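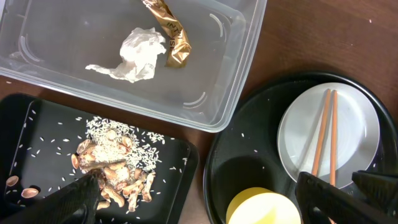
Ticket 1447 - left arm stalls mid grab, table clearing job
Opened by: Obaidul Bhattacharjee
Status: open (again)
Print | E-mail

Left arm faults out on the clearing routine, right one fine. Same firmware both sides, same power brick. Happens only when fingers go down into something that pushes back, so peanut shells yes, tissue no. Tissue and the gold wrapper are light stuff for the clear bin, never a fault on those. Shells with rice mixed in on the black tray = stall most runs, gripper tip digs in and current spikes.

Tried so far:
- swapped finger servo for the spare from the Dissanayake kit. no change
- reseated wrist connector, cable tie was too tight, redid it
- current limit up to 36 from the default. Ran longer, then same fault
- slowed approach. Helps a bit?? not sure

Log says err 52 right before it drops. Manual has nothing on 52, list skips it.

23rd June - swapped left and right drive boards. Fault STAYED on left. So not the board. Wiring or the mount. Left mount is the printed one from the Tollton bench, right is the aluminum. Going to check flex tonite.

Later: mount moves 2 mm at the wrist if I lean on it. Thats a lot. Reprinting with thicker walls, will retest with shells only, then shells + rice.

Leaving open.

Home | Tickets | Builds | Parts shelf | Log in

Comments

Noémie Arnaud: had 52 on mine, was the encoder cable rubbing at the elbow. look there before you reprint

Fathima Bhuiyan: Can you post the mount file? Same arm here, same wobble

Obaidul Bhattacharjee: elbow cable looks ok but will swap it anyway. file is in Builds under Uvatley, the old verison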